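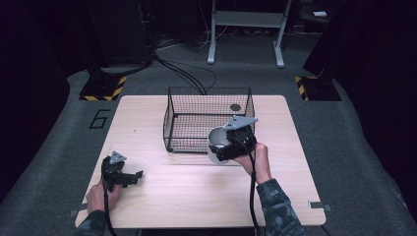
Wire mesh basket on a light wooden tabletop.

Removing water rings from a finished wood table

White rings are moisture held in the finish. Dark rings have reached the wood and need sanding, which this page does not cover.

1. Wipe the surface with a damp cloth and a drop of dish soap. Dry it at once and leave it overnight. Faint rings often fade by morning.

2. Lay a clean cotton cloth over the ring. Set an iron to low, no steam, and press for 12 seconds. Lift, check, repeat. Stop if the finish feels tacky.

3. If a trace remains, rub in a little petroleum jelly, leave it for eight hours and wipe off.

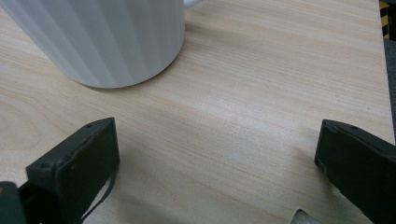
White ribbed mug set directly on the wood.

4. Buff with paste wax, following the grain. Use a thin coat - excess wax dries cloudy. Let it haze before the final pass.

Oil-finished tops: skip step 2. Go over the ring with 0000 steel wool and fresh oil, using light pressure, then wipe off all surplus within 15 minutes. Spread oily rags flat outdoors to dry before disposal.

Test each step on the underside first.

Text: Joelle Yammine. Revised Saturday, September 1, 2018.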